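Talks > Spring meeting > Speaker notes

Reading the grain: what a customer sees when he buys a table
Speaker notes, Illia Horobets, Firen

Slide 1. Good afternoon. Say my name slowly. I have worked in furniture sales for 16 years, first at Halonen and now at Firen. I am not a carpenter. Please keep your technical questions for the end, when my colleagues can help me.

Slide 2. Begin with the question to the room: who has touched a table today before looking at it? Wait for hands. Most people look first. They decide if they like a colour before they know the price or the size.

Slide 3. Our small survey. We asked 307 visitors in the Grurkik shop why they stopped at a table. The word they used most often was "calm". The second was "light". Very few of them spoke about the legs. Do not read the whole chart, it is in the handout.

Slide 4. The word "grain". Explain it simply. A tree grows in rings. If we cut through the middle, the lines are nearly straight. If we cut further from the middle, we get arches, and the trade calls this a cathedral pattern. A printed surface can copy both. The customer has the right to know which one he is buying, so the label must say it clearly. (Pause here. Last time I went too fast.)

Slide 5. Complaints. Pale surfaces come back to us more often than dark ones, and the reason is nearly always colour. The lamps in the shop are warm and the kitchen at home has a north window. Tell the story of the lady with the 5 samples on her windowsill. She kept them there for one week, and she was the happiest customer of that April.

Slide 6. The Tritell sample box. It costs us little to lend. We have sent out 1,000 boxes and most of them return in good condition. Ask the shops to write the customer's room on the form, north or south. Many forget this.

Slide 7. Two pictures, leave them on the screen for one minute and let people look. Ask: where would your eye go first, to the arches or to the long lines? There is no correct reply. Drink water.

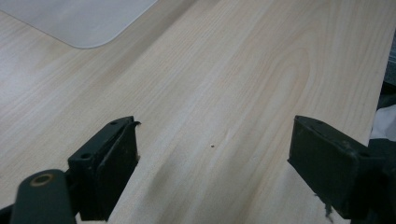
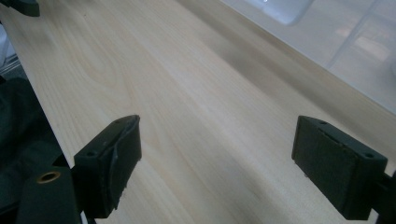 Pale grain with curved and long parallel lines, both pictures.

Slide 8. Thanks to the Grurkik shop for their patience with our questions. Handouts are by the door. If there is time, take the question about oiling first, it always comes.

14 shares | 3 comments

Related talks
Writing a label that people can read
Lamps in the showroom: warm or cold?
How we lend samples, and how we get them back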